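検索 キーワードを入力 サイト内検索
カテゴリ:採用情報 > 契約職員・業務委託 > ロボット安全・検証

不具合解析スタッフ募集(シミュレーション検証担当)

フェシコ(Fesico)スコムコム事業所では、アーム型ロボットの不具合解析に携わる方を2名募集します。雇用形態は契約職員、または業務委託です。未経験の方も応募できますが、記録を読み、文章で報告する仕事が中心になります。

募集の背景

当事業所では、家庭内作業向けの制御ソフト「Ullar」を開発しています。9月の社内試験で、Ullarを載せた実機が停止指令を受けたあとも動き続け、試験区画の仕切り板に手先をぶつけました。けが人はありませんでしたが、仕切り板と指の片方が破損し、実機での試験は現在も止めています。

調査の結果、停止指令そのものは制御盤に届いていました。手先の姿勢推定がずれた状態で復帰処理が走り、停止より復帰が優先されていたことまでは分かっています。姿勢推定がなぜずれたのかは、まだ特定できていません。

同じ条件をシミュレータで流したところ、647回の試行のうち418回で姿勢推定のずれが出ました。残りの試行では出ていません。両者の違いを一件ずつ確認する必要があり、現在の人員では手が足りないため、今回の募集となりました。

仕事の内容

シミュレータの記録を再生し、手先の視点映像と関節角度、指令の履歴を突き合わせます。映像は手先のすぐ後ろから見たもので、開いた二本の指の向こうに室内の面が大きく斜めに映ります。黒い面や灰色の壁のように模様のない部分が視野の多くを占めることがあり、そうした場面で推定値がどう動いたかを時刻ごとに書き出してもらいます。

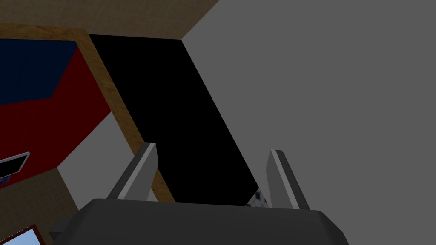 具体的な作業

・試行記録の再生と分類(ずれの有無、発生時刻、そのときの指令)
・分類結果の表への入力と、判断に迷った試行の書き出し
・再現条件を変えた追加試行の設定と実行
・週1回の報告書作成(A4で1枚から2枚程度)
・月曜午前の検討会への出席(オンライン可)

実機に触れる作業は当面ありません。試験再開後に立ち会いをお願いする場合は、事前に安全教育を受けていただきます。教育の時間も勤務時間に含みます。

応募条件

必須
・日本語で事実と推測を分けて報告書を書けること
・表計算ソフトの基本操作ができること
・画面を見る作業を続けられること

あれば考慮するもの
・Pythonでのログ処理の経験
・産業用ロボットの特別教育の修了
・製造業や交通分野などでの事故調査、品質保証の経験
・英語の読み書き(検証責任者のWayne Ruddとの連絡は主に英語です)

勤務条件

勤務地はスコムコム事業所、検証棟です。業務に慣れたあとは在宅での作業も認めますが、記録データは貸与した端末以外では開けません。勤務時間は9時30分から17時30分まで、うち休憩1時間。週3日からの勤務も相談に応じます。契約期間は6か月で、双方の合意により更新します。報酬は経験に応じて決定し、面談の際に書面で提示します。業務委託の場合の支払いは月末締め、翌月末払いです。交通費は実費を支給します。

守っていただくこと

事故に関する記録と映像は、調査報告が公開されるまで社外に出せません。採用時に秘密保持の書面を交わします。調査の途中で安全上の問題に気づいた場合は、担当範囲の外であっても検証責任者に直接報告してください。報告したことを理由に契約上の不利益を受けることはありません。

なお、仕切り板の設置と点検は設備会社アランシビア(Arancibia)が担当しており、同社への問い合わせは当方の設備担当を通して行います。応募者や採用者から直接連絡することはご遠慮ください。

選考の流れ

1. 書類選考
履歴書と、これまでに書いた報告書または技術文書を1点お送りください。社名や数値は伏せて構いません。適当なものがない方は、経験した失敗や不具合について800字以内でまとめたものを提出してください。

2. 課題
試行記録2件を見て、分かったことと分からないことを書いていただきます。所要時間は2時間で、所定の謝礼をお支払いします。原因を当てる課題ではありません。

3. 面談
検証責任者と設備担当が対応します。オンラインでも受け付けます。英語での質疑が不安な方には社内の者が通訳に入ります。

採用人数に達した時点で受付を終了します。書類選考の結果は、合否にかかわらず全員にメールで連絡します。お送りいただいた書類は返却せず、選考終了後に当方で破棄します。

応募先・問い合わせ

フェシコ スコムコム事業所 検証グループ採用係
件名を「不具合解析スタッフ応募」とし、本サイトの応募フォームから送信してください。電話での受付は行っていません。

タグ:ロボット 安全 シミュレーション 不具合解析 契約職員 業務委託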